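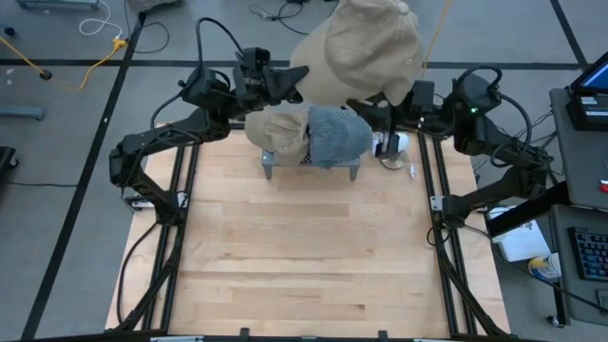

Do I need a ticket for the Garkum Sessions?
Yep! Tickets are $4 at the door, cash or card. We open at 7 and the first band plugs in whenever they're ready.

How big is the room?
It holds 200, and it gets loud, so bring earplugs.

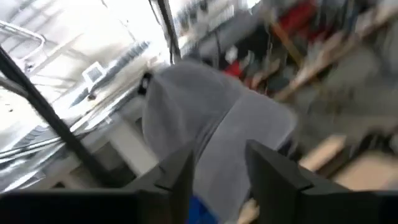 Tawfik
Booker and occasional bassist

Can my band play?
Please ask! Send me two songs (demos are fine) and I'll listen on Monday.

Do you record the sets?
Only if the band wants it. Clestix recorded theirs in April and I still play it in the car.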